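Grounds and Gardens, Evening Course
Session 7: Letting Some of the Grass Grow
Handout by Fletcher Mudgway 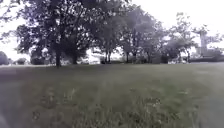 Welcome back, everybody, and thank you for all the soil jars you brought in last time. I have them lined up on my kitchen windowsill and my family has been very patient with me. We ran out of time before we got to mowing, so tonight is all mowing, and I'm going to start with a question I get every single year, usually from someone who has just bought a place with more lawn than they bargained for. Do I have to cut all of it?

No, you don't! You have to cut the parts you use. If the kids play ball on it, or you walk across it to get to the clothesline, keep it short. The rest is up to you, and there is a great deal to be said for leaving a good wide strip alone until late summer and seeing what comes up.

How grass grows

Remember from session 3 that a grass plant grows from the base, down near the soil, and not from the tip the way a tomato plant does. That one fact explains most of what follows. You can take the top off a grass plant over and over and it keeps going, while many of the taller flowering plants mixed in with it give up. A lawn is really just a meadow where only the plants that can stand being cut have stayed on.

Stop cutting and the balance shifts. The grasses send up stems, flower and set seed. Plants that were sitting flat as rosettes (plantain, dandelion, self-heal, yarrow) get a chance to stretch. In the first year you'll mostly see grass, and I'd ask you not to be disappointed, because the second and third years are usually more interesting.

The old field at Pollardale

Those of you who took the spring course will remember me going on about Pollardale, where I looked after the grounds for longer than I care to say. We had a field there that had been mowed every week from April on, 218 feet along the long side, and I talked the owners into leaving the outer edge. I was nervous about it. I thought we'd get complaints, and we did get a few that first summer, mostly from people who thought the mower had broken down.

What settled it was the edge. We mowed one clean, straight pass right where the short grass met the long, and we kept that line sharp all season. People will forgive a lot of tall grass if the line beside it is neat. I have given this advice to more homeowners than any other and I still think it's the best I have.

Cutting and clearing

Long grass does still need to be cut once a year, or you end up with brambles and then saplings. Late August into September suits most of you. Please go slowly, and walk the area first for toads, stones and lost toys. Set your mower as high as it goes, or use a scythe if you have one and somebody has shown you how (Mrs. Warlow's scythe evening is in January and I can't recommend it enough).

Leave the cuttings to lie for a few days so the seed drops, then rake everything up and take it away. I know, it's the dull part. But cuttings left to rot feed the soil, rich soil favors the coarse grasses, and the coarse grasses crowd out everything else. Never feed a patch you want flowers in.

Stripes, for those who asked

Light and dark stripes come from the blades bending toward you or away from you, and the direction of the mower does that. A roller behind the blades makes them stronger. Change direction now and then so the grass doesn't get a permanent lean.

For next time

Please read the Wróbel chapter on seed heads, pages 33 and following. Skip the Latin tables if they make you sleepy. Then pick a strip at home, even one as narrow as a doormat, and draw me a rough plan showing where your mown edge would go and how you'd get the mower around it. Pencil is fine.

If you're borrowing the Clivari hand lens, it needs to come back to the front desk before the break. Bring a warm coat too, as we'll be outdoors for the first half hour, looking at tussocks.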